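3.2 Fold geometry

Garments in the Zirilcombe set were folded lengthwise into a narrow strip before any cross fold was made. Unfolded cloths stayed in the basket.
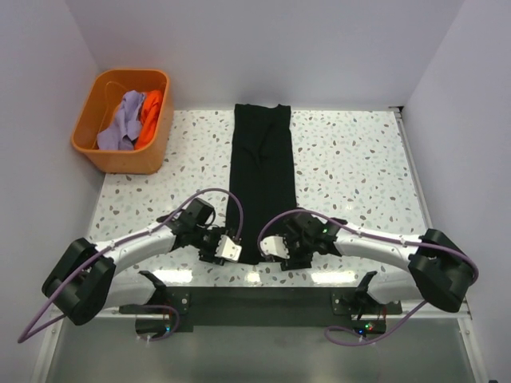
Does the lengthwise fold affect creasing?
Creases were counted on 133 dark garments, and 92 showed more of them in the upper half of the strip.

Figure 2. Black garment as a long strip, with crumpled cloths in an orange basket.

Strip width was set at 12 cm - one garment in the August series was refolded at 11 cm.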